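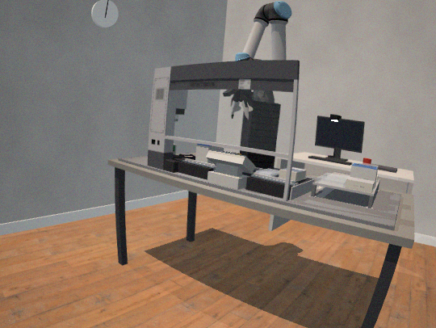 The Rustberg cell in the Prindirari simulator, with the gripper inside the enclosure.

Prindirari is a planning tool for labs that want to add a robot arm to a liquid-handling bench. You build the cell on screen, run your protocol, and see who still has to do what. We used it for 3 months before changing anything at our own benches. A site license costs $3,959 a year.

Setup took us seven working days, most of it spent entering bench heights. The renders are plain but good enough to plan from. Our layout has the arm behind the enclosure, and a low platform at the right end of the table.

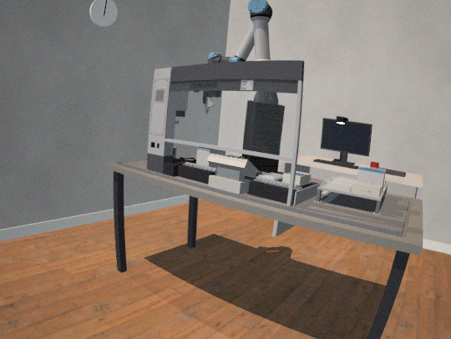 Same cell, different arm position. The pipetting tool is under the header.

Nhung Khúc runs our plate prep. In her trial protocol the hands-on part of a run dropped by 60 minutes, nearly all of it moving plates. What she got in exchange was more loading checks and more error handling – work that two of our technicians had never been trained for. Tobiloba Ibrahim moved the evening shift start to 4 p.m. in the model and found that one person could cover it, but only with a second person on call.

The staffing report is the weak part. It lists tasks by station and leaves out breaks and cleanup, so we kept our own spreadsheet. Export to Cui works. Export to Banasus dropped our labware names twice.

We renewed for one year, on the single-site plan.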